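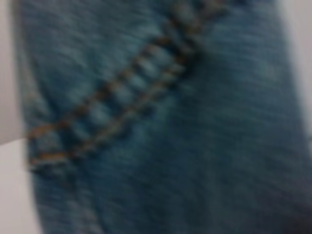

Ticket: Playoff seeding wrong in Division 2, bowl draw affected
Product: Plodell Fixtures, league edition
Opened by: Ifigeneia Bakalis, competitions secretary
Assigned to: Ourania Ververidis, Plodell support
Priority: High (changed from Low by customer, changed back by support, changed again by customer)
Status: Closed

6 Nov 2021, 8:14 am
Ifigeneia Bakalis wrote:
The ladder has us finishing the gridiron season with Xenos in second and Taketti in fourth. Every person who attended a game this year, including the ones who spent it in the queue for chips, knows that Taketti finished second. They have the same win-loss record as Xenos and beat them head to head in May. Head to head is our first tiebreaker. The software has gone with something else and I would love to know what.
The top two host a semi. Third and fourth travel. Fifth goes into the consolation bowl, where at present the software has also placed Taketti. I'd like them in one competition at a time.

8:52 am
Ourania Ververidis wrote:
Hi Ifigeneia, thanks for getting in touch. Could you please try logging out, clearing your browser cache and logging back in?

8:58 am
Ifigeneia Bakalis wrote:
Done. Taketti are still fourth, and I have been signed out of my bank.

9:20 am
Ourania Ververidis wrote:
Thanks for trying that. Could you go to Season > Rules > Tiebreakers and paste what you see?

9:31 am
Ifigeneia Bakalis wrote:
1. Head to head
2. Points differential
3. Points for
4. Alphabetical (reverse)
I did not add number 4. I'm not sure who would want it apart from Xenos.

9:47 am
Ourania Ververidis wrote:
Number 4 is a system default and can't be removed, but it should only come into play if everything above it is level. Looking at your results now. Was the May game between Taketti and Xenos moved at any stage?

9:55 am
Ifigeneia Bakalis wrote:
Yes. Lightning at half-time, 38 all, finished the following week on the neutral ground. Taketti won by a field goal. I entered it as a resumed game, using the button marked Resume Game.

10:40 am
Ourania Ververidis wrote:
Found it. Resume Game creates a second record and leaves the first one open. The first record was later closed by the overnight job as a 38-38 draw. The second was saved with the competition field blank, so it counts toward the season record but not toward head to head. As far as the tiebreaker is concerned they drew, so it moved on to points differential, where Xenos are well ahead.

10:44 am
Ifigeneia Bakalis wrote:
Xenos are well ahead because they played Clerkex when Clerkex had no quarterback. But fine. That explains second. What about fourth?

11:15 am
Ourania Ververidis wrote:
The draw adds half a win to both sides. The blank record then takes a forfeit check, which Taketti fail as the home team with no ground listed. That costs them a place. The same check flags them as eligible for the consolation bowl. I've raised this with the developers as three separate faults.

11:19 am
Ifigeneia Bakalis wrote:
Only three. Can I fix it from my end? We have sold 400 tickets to a semi-final at a ground that may not be hosting one, and the program goes to the printer this afternoon. The run is 3,000 and they do not do refunds. I have asked in previous years.

11:36 am
Ourania Ververidis wrote:
Yes, please do these in order:
Open the first record and set its status to Abandoned. Don't delete it, as deleting it removes the player stats from both halves.
Open the second record, set Competition to Division 2 and add the neutral ground as the venue.
Go to Season > Ladder > Rebuild and tick Ignore cached forfeits.
Redraw the bowl. It won't redraw on its own.

12:05 pm
Ifigeneia Bakalis wrote:
Taketti second, Xenos third, Clerkex fifth and into the bowl by themselves. The semis are right. The rebuild also awarded Clerkex a bye in a round that finished months ago, but they had a hard year and I'm inclined to let them have it.

12:22 pm
Ourania Ververidis wrote:
The bye is cosmetic and doesn't carry points. It's a known issue and will be cleared at rollover. Are you happy for me to close this?

12:24 pm
Ifigeneia Bakalis wrote:
Please leave it open until the program's been proofed.

2:50 pm
Ifigeneia Bakalis wrote:
Proofed and sent. You can close it. The Xenos coach has rung to ask whether reverse alphabetical can be moved up the list.

2:58 pm
Ourania Ververidis wrote:
It can't. Closing now.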